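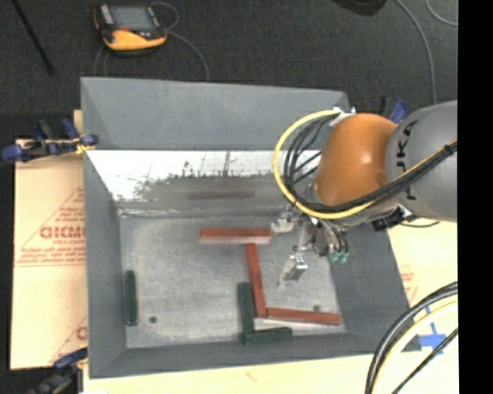 Ticket 1269
Product: Plemaro (streaming client, TV app)
Component: Episode ordering / season metadata
Severity: Medium
Status: Resolved
Opened: May 11, 2018
Assigned to: Kaiwen Yin

Summary
Season two of the science fiction series "Vulik" plays in the wrong order on the TV app. After episode 3, autoplay goes to episode 7. The web player is not affected.

Steps to reproduce
1. Sign in on the TV app, build 736.
2. Open Vulik, season two.
3. Play episode 3 and let the credits run out.
4. Autoplay card shows "Episode 7: The Hesico Relay".

Expected: episode 4.
Actual: episode 7. Selecting episode 4 by hand works, but autoplay then goes to episode 8.

Log
Entry 1. Reproduced on build 736 with a clean profile. Clearing the app cache has no effect. Same result with subtitles on or off.

Entry 2. Compared the two season feeds. The web player sorts on episode_number. The TV app sorts on production_code when that field is filled in. Season one has no production codes, so it falls back to episode_number and plays correctly.

Entry 3. Checked the codes against the distributor's delivery sheet. They are correct. Season two was shot out of story order – the station episodes were filmed together in January and have consecutive codes. Nothing to fix on the distributor side.

Entry 4. Customer reports the "Previously on" recap for episode 7 gave away the captain's death. Added to the ticket as impact. Support has offered a credit.

Entry 5. Tested an override of sort_key for title 389 (Vulik, season two). TV app picks up the new order after a restart. Autoplay from 3 goes to 4, and 4 goes to 5. Continue Watching still points to the old next episode for profiles that stopped between 3 and 7.

Entry 6. Rebuilt Continue Watching for affected profiles. Job finished at 100 percent, no errors. Spot checks pass.

Entry 7. Build 737 removes production_code from the sort. Override on title 389 left in place until older builds are retired.

Related
The space opera "Śliwiński's Orbit" has the same kind of codes in its pilot, which was delivered as a two-part episode. Part two is listed before part one on build 736. Update to 737 corrects it – no override needed.

Workaround for older builds
Turn off autoplay under Settings, Playback, and select each episode from the season list.

Resolution: Fixed in build 737. Reopen if the order is wrong on any title after updating, and include the title name and the build number from the About screen.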